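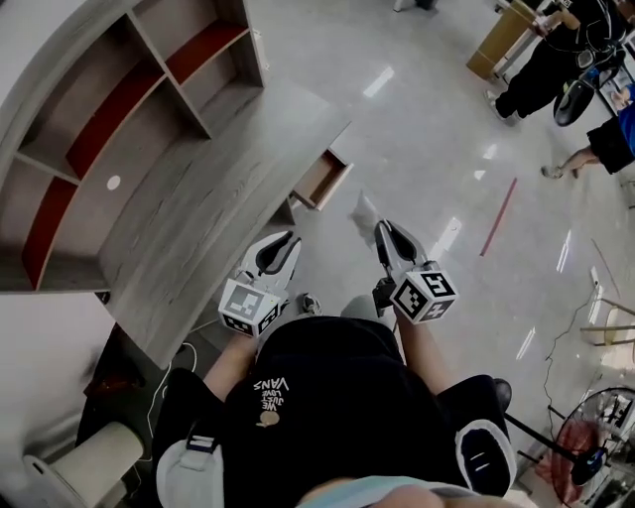 **Figure 4.** Head view from a tidying session with the hand-held grippers. The marker cubes are used for pose tracking; the left gripper points towards an open drawer, the right one towards the floor near a crumpled paper.

### 5.2 Does the head view help the policy?

Earlier work with Firivel-style grippers reports that adding a head camera improves results on tasks spread over a whole room. We wanted this to be true, as the head view costs us a good deal in storage and in syncing. Our own results are less clear, and we think some of the gain claimed elsewhere comes from the tracker and not from the policy seeing more.

Figure 4 shows why the two are hard to pull apart. The same view that gives the policy the drawer and the paper also gives the tracker both marker cubes. If the head camera is switched off during training, the policy loses its wide view, but the gripper paths it learns from are still the ones recovered with that camera's help. A fair test has to remove the head view twice: once from the policy input and once from the pose estimates.

We did both. The training set holds 2994 episodes after filtering. In the first condition (H) the head view is used for tracking and as policy input. In the second (T) it is used for tracking only. In the third (N) it is not used at all, and gripper poses come from the wrist cameras and inertial sensors through the Fesia filter with its default settings. All three policies share the same network, training length and action chunking. The planner that passes sub-goals to the policy was frozen for the whole comparison.

Condition H completed 73 per cent of the trials. Condition T fell 2 points short of that, a gap well inside the spread between training seeds. Condition N fell 9 points short of H. Taken at face value, most of what the head camera buys us is cleaner labels. We would be careful with even this reading. The Fesia filter was tuned on table-top data, and a filter tuned on floor-level reaching might close part of the remaining gap. We have not tried it.

Three further points weaken any strong claim for the head view.

First, the view contains a great deal that has no bearing on the task. In Figure 4 the wearer's own shirt and lap take up much of the picture, and two other people are in the room. Masking the wearer's body with the Flosodwood segmenter made no difference we could measure. Either the policy had already learned to ignore the body or it was making little use of the head view to begin with. Our attention plots do not settle the question, and we have left them out for that reason.

Second, the head moves. People look at the next thing they mean to pick up before the hand sets off, so the direction of the head leaks the plan. A policy can learn to read the gaze of the demonstrator – a signal that the robot, whose head follows a fixed rule, never gives at run time. We suspect this explains why H has a lower validation loss than T while doing little better in trials. Validation loss is a poor guide here, and we would ask readers not to rank methods by it.

Third, glossy floors trouble the tracker. Reflections of the ceiling lights can wash out marker corners when a gripper is held low. The Değirmenci outlier test rejects bad frames, but it also throws away good ones during fast reaches, which are the frames a pick-up task most needs. Wai-kit Chang's re-run with a looser threshold kept more of these frames and gave noisier paths. We could not say that either setting was better.

For now we keep the head camera for tracking and treat its use as a policy input as unproven. The results in Section 6 use condition T throughout unless stated.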